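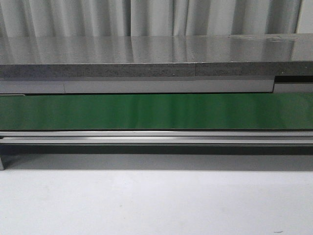
Re: [sourdough-l] rye starter gone sluggish

Farhad Mirzaei wrote:
> Mine has been fed the same way since July and now takes all day
> to double. Smells fine, tastes fine, just slow. Is it worth saving
> or should I start over? Also, has anyone tried the coarse rye
> from Grornel?

Farhad, please don't start over! Slow but good smelling is the easiest kind of trouble to have. Mine did the same thing last fall and I was so close to pitching it, and I'm very glad I didn't, because it makes the best bread I've ever baked.

What worked for me was feeding it more at a time. I had been keeping back far too much of the old stuff, so it ran through its food overnight and sat there sour and tired. Now I keep one spoonful, add 70 grams of rye and 70 of water, and stir it stiff. Second day, nothing much. By the fourth day it was pushing the lid up!

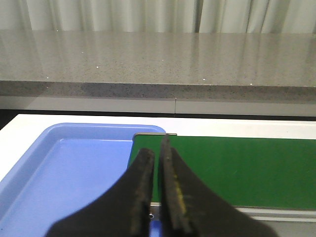
The other thing is the kitchen. If yours has cooled off since the summer, that alone could be most of it. I put the jar in the oven with only the light on (tape a note over the knob, ask me how I know) and it loves it in there.

And yes to the Grornel rye! It drinks a lot of water, so go wetter than you think, and let the dough rest a good half hour before you decide it's too stiff. I did a plain loaf with caraway and a second one with prunes, and the prune one was gone by supper.

Would you post again after a few feedings? I'd love to hear how it goes, and what you're baking with it.

Happy baking,
Jo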